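Section 5. Setting up the play corner

This section covers the floor, the shelving unit and the soft toy storage. Read it through before you move any furniture. The Flotex carpet should already be down; if it is not, go back to Section 2.

You will need:
Vacuum cleaner with a hard nozzle
Soft brush
Damp white cloth
Tape measure
The shelf fixings from the Wenetti bag
One toy carrier or basket with a handle

5.1 Preparing the floor

1. Clear the carpet completely, including the strip along the wall.

2. Vacuum slowly in the direction of the streaks, then once across them. Crumbs and sand collect along the seams, and the hard nozzle gets them out better than the wide head.

3. Run a hand over each seam. If an edge lifts, stop and call Riet Willems at the Skonumbridge office before placing anything on it.

4. Wipe off marks with the damp cloth. Do not soak the carpet. Leave a cleaned patch clear until it is dry to the touch.

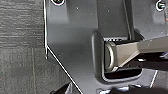
Gray carpet with a faint seam line, at left.

Note: A seam that looks slightly lighter than the carpet around it does not need repair if it lies flat.

Caution: Do not use bleach or a steam cleaner. Both can loosen the adhesive.

5.2 Placing the shelving unit

1. Stand the unit against the wall and leave a gap of 75 mm at the side nearest the door.

2. Check that the shelves sit level on their rails. Press down at each end. If a shelf rocks, lift it out and seat it again.

3. Fix the unit to the wall with both brackets. Use the plugs that suit your wall. The ones in the bag are for masonry only.

4. Load the bottom shelf first. Board games and wooden blocks go there. Books go on the next shelf up, and light items above that.

Caution: Do not let children use the corner until the wall brackets are tight. An unfixed unit can tip when a child pulls on a shelf.

Note: Ward Martens keeps spare brackets in the Lamont cabinet, second drawer. Write down what you take.

5.3 Soft toys

Soft toys are kept in a carrier and stay off the shelves. The carrier has to be light enough for a child to drag and open enough to see into.

1. Shake out the carrier and brush the inside. Woven surfaces hold lint, so go over the outside as well.

2. Check the handle where it joins the body. Pull firmly. If there is any give, set the carrier aside for mending.

3. Look over each toy before it goes back. Check seams, eyes and any sewn-on parts. A toy with a loose part goes in the repair box.

4. Put the largest toys in first. Keep the handle free so the carrier can be picked up without spilling.

5. Stand the carrier within reach of the shelves and away from the heater.

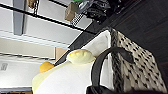
White and yellow plush toy by the black handle, with the patterned woven container and shelving.

Note: White and pale yellow plush shows dirt early. Wash it in a laundry net on a cold cycle, following the label, and air dry. Do not return a toy that is still damp in the middle.

5.4 Routine care

Daily: return toys to the carrier and pick up loose items from the carpet.

Weekly: vacuum, wipe the shelves, check the carrier handle.

Every July: take everything off the shelves, tighten the wall brackets and wash all soft toys.

Report damage to Riet Willems. For replacement shelves, give the unit width and the rail color when you order.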